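Tanthorpe Lumbar Cushion: Three Months and One Very Long Drive

My back and I have been at odds for years, so I should say up front that I wanted to love this cushion before I ever took it out of the bag. My sister-in-law swears by hers, and my last one (a Vekden, bought in a hurry at a truck stop) had gone as flat as a pancake by its second summer. I ordered the Tanthorpe in June, in the dark gray, and it has been strapped to my driver's seat ever since.

First impressions

It's firmer than you expect! I pressed on it in the kitchen and thought, oh no, this is going back. But foam softens once you've been leaning on it a while, and after a week of school runs and grocery trips I had stopped noticing it, in a good way. The cover is a soft mesh that unzips along the bottom and goes in the washing machine. Mine has been through twice and came out the same shape it went in, though the zipper sticks a little at one corner and needs some coaxing.

There are two straps. One would have been fine on my old car, but the seats in this one are wide and slippery, and I was glad of the second. Getting the buckle around behind the headrest post took me three tries and a few words I won't put here.

The real test

In September we drove out to see my cousins, 789 miles each way, with the dog and far too many coolers. If you have done that kind of driving, you know it isn't the traffic that gets you, it's the hours of sitting in one position with your foot at the same angle and your shoulders creeping up toward your ears. I usually have to get out and walk around every 110 miles or so. On this trip I went nearly 300 before I thought about stopping, and then it was only for coffee.

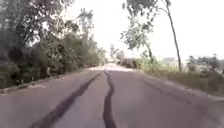

What I didn't like

The height. I'm short, and the thickest part of the cushion wants to sit a little above where I need it. You can slide the straps down, but they creep back up over a few days – I fix mine every time I get gas. My husband is six feet tall and had no trouble at all, so take that for what it's worth.

It also holds heat. On the hottest afternoons my shirt was stuck to me by lunchtime, mesh or no mesh. And the carrying bag it comes in is so snug that I have never once gotten the cushion back inside.

Compared with the Texier

I borrowed a Texier from a neighbor for a weekend to be fair about it. It's prettier and a bit cooler, and the strap is nicer to handle, but it's much softer and I could feel the seat through it by the second hour. For short trips around town I might even pick it. For anything longer I'd stay with the Tanthorpe – four stars from me, and it would be five with a strap that stayed put.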